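Das Haus in der Mühlgasse

Piroska Csizmadia kam mit dem Zug um kurz nach elf in Stalitz an. Sie hatte eine Reisetasche dabei und den Schlüssel, den ihr der Notar in einem gefütterten Umschlag geschickt hatte. Vom Bahnhof ging sie zu Fuß. Die Straße war dieselbe wie früher, nur die Bäckerei war jetzt ein Versicherungsbüro.

Das Haus ihres Onkels Illés stand am Ende der Mühlgasse. Der Schlüssel klemmte, dann drehte er sich doch.

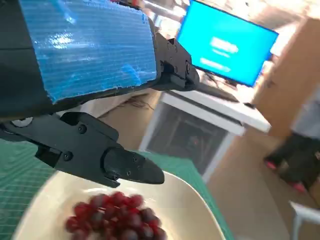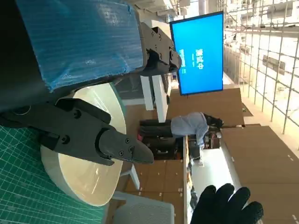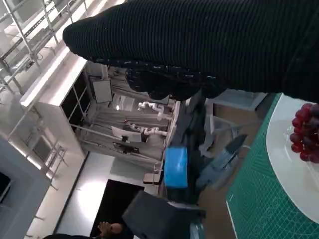

Im Flur roch es nach kaltem Ofen. Sie stellte die Tasche ab und öffnete als Erstes alle Fenster im Erdgeschoss. In der Küche hing noch der Kalender von der Sparkasse, aufgeschlagen im August. Im August war Illés ins Krankenhaus gekommen, und seitdem hatte hier niemand mehr ein Blatt umgeschlagen.

Sie hatte zwei Tage. Am Dienstag sollte der Mann kommen, der die Möbel abholte, und bis dahin musste entschieden sein, was blieb. Ihre Mutter hatte am Telefon gesagt, sie wolle nichts haben, höchstens die Kaffeemühle. Eine Stunde später hatte sie noch einmal angerufen und gesagt, auch die Kaffeemühle nicht.

Piroska fing mit dem Sekretär an. In der oberen Schublade lagen Stromrechnungen, nach Jahren gebündelt, in der mittleren Batterien und Schnürsenkel. Die untere war abgeschlossen. Sie suchte den Schlüssel in den Tassen, dann in den Manteltaschen und fand ihn schließlich im Uhrenkasten, an einem Nagel.

In der Schublade lagen Briefe. Sie waren alle an Illés gerichtet, alle in derselben kleinen Schrift, und der Absender lautete jedes Mal: Postfach 726, Nurnwood. Piroska hatte den Namen nie gehört. Sie setzte sich auf den Boden und zog den obersten Brief heraus.

»Lieber Illés«, stand da, »die Äpfel sind dieses Jahr klein. Ich habe trotzdem Mus gekocht. Dein Zug nach b5 war gut, ich habe eine Woche gebraucht. Ich ziehe den Turm nach d1. Deine M. Turemon.«

Sie las den nächsten. Darin ging es um einen Wasserschaden, um eine Katze und um einen Springer. Im dritten ging es nur um Schach. Die beiden hatten eine Partie nach der anderen gespielt, Brief um Brief, und wenn eine zu Ende war, begann im selben Brief die neue. Gewonnen hatte mal er, mal sie. Nach den Daten zu urteilen, waren es sechs Partien in 13 Jahren.

Ihr Onkel hatte nie von einer Frau Turemon gesprochen. Er hatte überhaupt wenig gesprochen. Bei Familienfeiern saß er am Fenster und ging als Erster, und einmal, als Piroska noch zur Schule ging, hatte er ihr erklärt, wie man einen Bauern opfert. Sie hatte nicht zugehört.

Das Brett fand sie oben im Schlafzimmer, auf der Kommode. Es war aufgebaut. Auf den Figuren lag Staub, auch auf den Feldern dazwischen. Sie holte den letzten Brief herauf und verglich die Stellung. Der letzte Zug der Frau Turemon war schon ausgeführt, Läufer nach e3. Illés hätte antworten müssen.

Unter dem Brett lag ein Umschlag mit Geld, 900 Euro, und darauf stand mit Bleistift: Fahrkarte. Mehr stand da nicht.

Piroska blieb auf dem Bett sitzen, bis es dunkel wurde. Dann ging sie hinunter und aß das Brot, das sie im Zug nicht gegessen hatte. Ihre Mutter rief an und fragte, ob sie vorankomme.

»Ja«, sagte Piroska. »Kannte Illés jemanden in Nurnwood?«

»Wo soll das sein?«

»Ich weiß es auch nicht.«

»Er kannte doch keinen«, sagte die Mutter. »Schau bitte, ob das Gas abgestellt ist.«

Das Gas war abgestellt. Piroska räumte den Küchentisch frei und trug das Brett herunter, sehr langsam, eine Stufe nach der anderen – nur ein Bauer fiel um, und sie wusste noch, wo er gestanden hatte. Im Sekretär gab es Papier. Sie schrieb oben rechts »Stalitz, Mai 2018« und darunter »Sehr geehrte Frau Turemon«.

Dann schrieb sie, was geschehen war. Es wurden vier Sätze. Sie las sie durch und strich einen davon.

Lange sah sie auf die Stellung. Von Schach verstand sie gerade genug, um zu erkennen, dass der schwarze Springer bedroht war. Man konnte ihn zurückziehen oder decken. Gegen Mitternacht versetzte sie ihn nach f6 und schrieb den Zug unter die drei Sätze.

Am Morgen ging sie zur Post und ließ den Brief wiegen.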